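Notes on the play kitchen prop set, breakfast layout. Read this before you set up the table or swap anything out.

## What the set is

The Clindley breakfast layout is a tabletop version of a small kitchen counter. Most pieces are toys. It is stored in 2 boxes, and the lids list what goes in each. The rack, canister and plate are in the first box and the food is in the second. The kitchen unit has its own shelf.

The unit goes at the back, in the center, with the toaster to its left. The toast rack stands in front of the unit with its tines up.
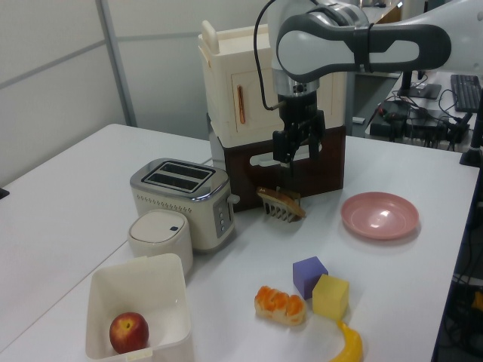

**Zofia Zalewska**, props and layout, Drallmont

The toaster has two slots and a row of small dots on its cream body. Put the white lidded canister in front of it. The open white bin goes at the front left with the red apple inside. The pink plate stays on the right, near the edge of the table, and starts out empty.

The bun, the banana and the purple and yellow foam cubes go at the front. Their exact spots are not fixed. Keep them clear of the rack.

## Naming

Use these names in the notes:

- `toast`: the slice of toasted bread
- `rack`: the white toast rack, not the toaster
- `bin`: the open square one
- `canister`: the one with the lid
- `bun`: the orange-glazed pastry

Older notes say "bread holder" for the rack. Aldana Olivares changed most of these in July, but 6 entries still have the old name.

## Care

Wipe the plate and bin with a damp cloth. Do not soak the foam cubes. Lift the kitchen unit by its base and leave the orange handle alone, as the cabinet door has been glued before.

## Contact

Missing or broken pieces: Czesław Kaczorowski. Changes to this file: Zofia Zalewska.

Last edited 26/12/2021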